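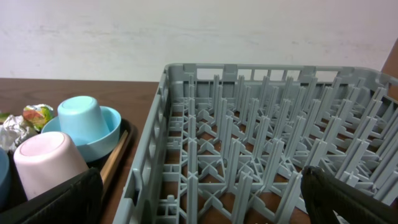 Dish rack on the table.

16th November

Up early to try 40 metres before the noise came up. The band was open to the north for a bit and I worked two stations on CW, both weak, both gone by the time I'd had breakfast. Noise floor was S3 at first and closer to S7 once the neighbours got moving.

Spent most of the morning on the antenna. The inverted vee has been down at one end since the storm in August and I've been putting up with it. Re-tied the eastern leg to the back fence with new cord and pulled the centre up as far as the pole would let me. SWR at the bottom of the band is now 1.4, and it had been sitting over 2. The feedpoint box had some green on the terminals, so I cleaned them and put new self-amalgamating tape over the lot. Should have done that months ago.

Sivaprasad Alva rang before lunch about the Drisbridge repeater. The 2 metre side keeps dropping out after a long over, and he thinks the timer has been reset to the default. He wants to go up the hill and look at it, but the track is still closed to cars at the Jilmont end. I said I'd carry one battery if he carried the other. We'll wait for the council to open the gate.

Soldered up three patch leads in the afternoon. One had a whisker of braid across the centre pin and I had to cut it back and start again. The old PL-259s are running low - 33 in the tin, but half of those are the cheap ones that won't take solder, and I ought to throw them out.

Evening net on 80 was well attended. Gasari was net control and kept it moving. Iyer had a bad hum on his audio, which cleared when he changed power supplies. I gave my report on the antenna and was told I was around 3 S-points up on last week, though conditions were better too, so I'm not reading much into it.

Logged everything and shut down at half past nine. Need to order more coax tape and find the long ladder strap.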